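Calf Feeder Care: Workshop and Milk Room Tips

These notes cover the small jobs that keep an automatic calf feeder running between service visits. They apply to most single-stall and twin-stall machines. Check your own manual first where the two disagree.

Cleaning the mixing bowl

Run the machine's own wash cycle twice a day, then look inside the bowl with a flashlight. Fat builds up under the lip where the jets don't reach. Use a bottle brush and warm water with an alkaline detergent, and rinse before the next feeding. Once a week, switch to an acid cleaner to take off milk stone. Never mix the two products, and never pour one in before the other has been flushed out.

Jailson Fontes keeps 238 calves a year on two feeders at Sistach and writes the date of each acid wash on the wall beside the machine.

Setting up a bench for small parts

Strip nipples, valves and hose fittings on a wipe-clean surface, away from the bedding and the powder store. Lay the parts down in the order they come off. Keep a shallow tray for springs and O-rings - they roll, and the short ones are hard to find in a drain.

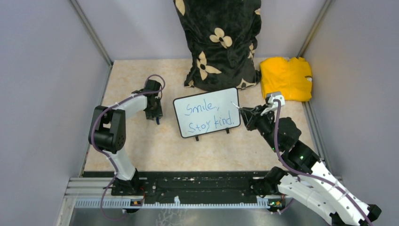

Nipples and hoses

Check nipples every morning for splits. A calf that can chew the end open will drink too fast, and the others will crowd the stall. Keep 6 spares on the shelf and change them as a set.

Milk hoses should be replaced when they turn cloudy or stiff. Cut the new hose square with a sharp knife, warm the end in hot water and push it fully onto the barb before tightening the clamp. If the old hose won't come off, slit it lengthwise and leave the pliers alone.

Powder hopper

Damp powder bridges across the outlet and the feeder doses short. Keep the lid shut, and don't fill the hopper past what the calves will drink in 3 days. Brush out the outlet whenever the hopper runs low. Calibrate after every change of milk replacer: catch one dose in a dry cup, weigh it, and enter the figure on the control panel. Do it again to be sure.

Wiping down

Use one cloth for the bench and another for the feeder, and wash both hot. Paper towels are fine for the scale.

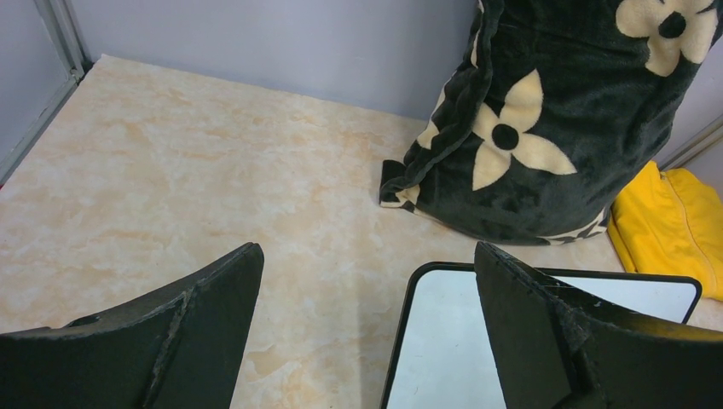 Tabletop with a marble-like pattern, pale cream with peach and light orange veining.

Before cold weather

In October, lag any water line that runs along an outside wall and test the heat tape. Obinna Sani at Shabalala also moves his detergent drums indoors at this point, as thick detergent will not draw up the dosing tube properly.

Last updated July 1, 2025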